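Media Law and Regulation
Unit 7 handout: Licenses, content conditions and the exhibitor
Revised 5/3/22

Reading before class: course packet, the section on conditions attached to public licenses. Bring the Fistus worksheet.

1. Scope of this unit

Unit 6 dealt with direct limits on what may be shown. This unit deals with indirect limits. A city or state agency issues a license for one thing (serving food, staying open late, holding a crowd in a room) and attaches a condition that touches another thing, usually the content of the program. The exhibitor is free to refuse the condition, but then does without the license.

Three terms are used throughout.

Licensee: the person or firm named on the license. In a leased theater this is often the operator and only sometimes the owner of the building.

Condition: a written term of the license. A condition that is not written down is treated in these notes as a practice and is discussed in section 4.

Sanction: what the agency may do after a breach. It can be a warning, a fine, a suspension or a refusal to renew.

2. The Fistus problem

The Fistus is a single-screen theater with 776 seats. Its operator, Solange Guillot, holds a late-hours permit from the city of Brinis. One condition of the permit bars "performances of an adult character" after 11 p.m. The phrase is not defined in the permit or in the city code.

In November the theater ran a late showing of Deria, a drama that had played earlier the same day without complaint. An inspector attended the late showing and wrote a report. The city fined the operator $3,159 and told her that a second breach could end the permit. She paid under protest and asked for a hearing.

Note the facts that are missing. The report does not say which parts of the film were at issue. It does not say whether the inspector saw the whole film. It gives the number of tickets sold (601) but does not explain why the number matters.

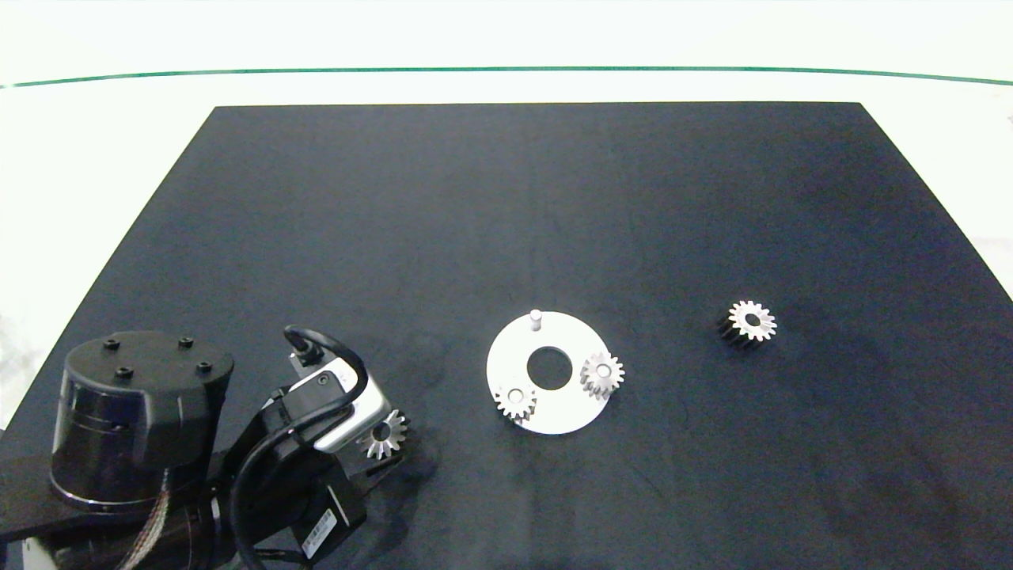

3. Order of analysis

Take the questions in this order. Answers that begin with the film itself will lose marks even if the result is right.

First, authority. Does the code let the city attach a condition of this type to a late-hours permit? If the code speaks only of noise, parking and crowd size, the condition may fail at this point and the rest need not be reached.

Second, clarity. Could a careful operator read the condition and know which films it covers? Compare Barbier, in the packet, where the hearing officer accepted a vague term only after the agency produced a published guide.

Third, fit. What harm does the condition aim at, and does the hour of the showing have anything to do with that harm? The earlier showing of the same film is useful evidence here.

Fourth, process. Was notice given, and was it enough? The permit allows 21 days to ask for a hearing. Payment under protest does not give up the right to one, but the protest has to be in writing.

4. Practices

Agencies often rely on letters, phone calls and remarks made during inspections. These have no force as conditions. They do affect conduct, and an operator who expects a renewal next year will tend to follow them. Students should be able to state when an informal warning can be challenged and what record would be needed. Keep dates, names and copies.

5. For the next class

Write one page on the clarity question only, from the side of the city. Assume authority is settled. Do not discuss the quality of the film.

Read ahead to the first part of Unit 8, on ratings used as evidence. Private ratings are not law, and a condition that simply adopts them raises a separate problem of delegated power.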